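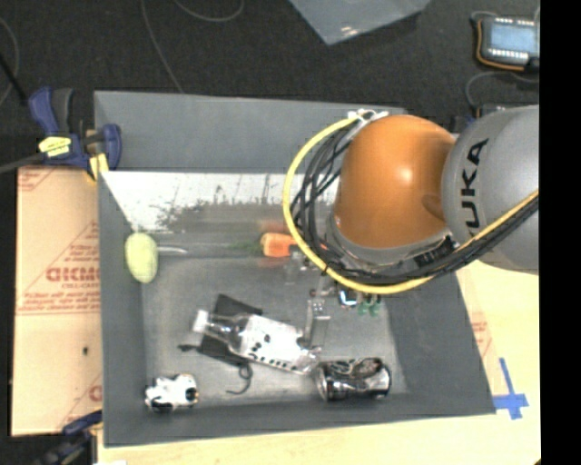

5 min read

Every house I have lived in has had one container into which things go when they have no better offer. My parents had a drawer, which jammed. My first flat had a fruit bowl, with one lemon in it for the sake of appearances. Now I have the grey bin. It has sloping sides and a scuffed floor, and it is large, which was my mistake. A drawer at least has the decency to stop you.

The bin was meant to be a stage in a process. I had read an article (I am always reading an article) that said anything without a home should go into a holding area, and that the holding area should be dealt with every evening in 20 minutes. I liked the phrase holding area. It sounded like an airport, somewhere with staff. What I have is more like the bit of the airport where the lost suitcases go round.

Take the carrot. It is orange with a feathery green top and it is a toy, and I am a grown adult with no small children on the premises. I have a theory about how it came to live with me, involving a bag of things from the Tallis Road jumble sale that I bought for the saucepan lid. I have used the lid once. The carrot I have handled perhaps every day since May, moving it from one end of the bin to the other in order to look for something else.

I can't throw it out. It's a perfectly good carrot. It is in better condition than most of the real ones in my fridge, which by the second week have gone soft enough to tie in a bow. I can't give it to a charity shop by itself either, because I tried something like that with a single egg cup and the look I got has stayed with me. Plainly it belongs to a set. Somewhere there's a toy greengrocer's with a gap on the shelf, and I'd like to post it back, but toy greengrocers don't have addresses.

Then there's the bottle. Clear plastic, white cap, nothing remarkable about it, and by any reading of the council leaflet it should be in the recycling. The recycling is eleven steps from the bin. I know this is not a defence. The trouble is that a bottle with its cap still on is a useful object, or might be one, and I come from people who kept useful objects. My grandmother had a cupboard of them. If you left her house without a rinsed-out bottle of something it was because you had gone out of the window.

So the bottle stays, against the day when I shall need to carry water to a place where there are no taps. I already own a proper flask for this. It's a Bravo, it cost more than my shoes, and it leaks into my bag on the 237 every time the driver brakes. It ought to be in the bin and the bottle ought to be in the bag, and I've known that since last winter without moving either.

And the oval thing. Pale, a sort of yellowy green, the colour of a bathroom in a house you don't end up buying. It leans upright in the corner against the side, looking as though it's waiting to be asked to dance. I have called it the egg, the pear, the mango, the soap and, on a bad day, you. I can't work out what to file it under, so I have filed it under the corner. It gets on very well there. I've grown fond of it in the way you do with a neighbour whose name you missed the first time and can now never ask.

I did have a proper go at all this in August. It was too hot to do anything sensible so I put the radio on and decided to be ruthless. I'd been told by a podcast to hold each thing and ask a question of it. I forget the question. I made three piles on the kitchen floor: keep, go, and one that I told myself was for thinking about. By the time I'd had a sandwich the third pile had taken over the other two, and then it needed somewhere to be while I swept, and you can see where this is heading. I can also report that the bin looks fuller when you put everything back. I think the air goes stale.

What did leave the house that afternoon:

A roll of sticky tape with no stick
Half a bicycle bell
A menu from Ríos, which closed, and whose prices made me quite tearful
The instructions for a kettle I no longer have

I was proud of that. I went and had a coffee at Bikamska to celebrate and came home with a loyalty card and a small tin that had had biscuits in it. The tin is lovely. It's in the bin.

There are people who manage this better. My sister has boxes with labels, and the labels are true. She opens the one marked BATTERIES and there are batteries in it, facing the same way. I once asked her where she would put a toy carrot and she said "with the toys", as though that settled it. I asked her where she'd put a pale green oval and she said she wouldn't have one. We talked about the weather after that.

I've considered a smaller bin. The shop on the corner of Tallis Road has them in three sizes, and the 30 litre looked about right until I pictured myself owning two bins. I've also considered a lid, but a lid on something like that is only a way of lying to visitors. Besides, I'd lose sight of the carrot, and I have started to use it as a landmark. Scissors are generally to the left of the carrot. Spare keys are under whatever is nearest the bottle.

I should say that I sat down this morning to write 2,000 words on the pleasures of an orderly home, which is what I said I'd do at the end of the last post. I went to get a pen first, so I could make a plan. The pens have a pot of their own on the windowsill. There weren't any in it.

I'll have a look in the bin after lunch.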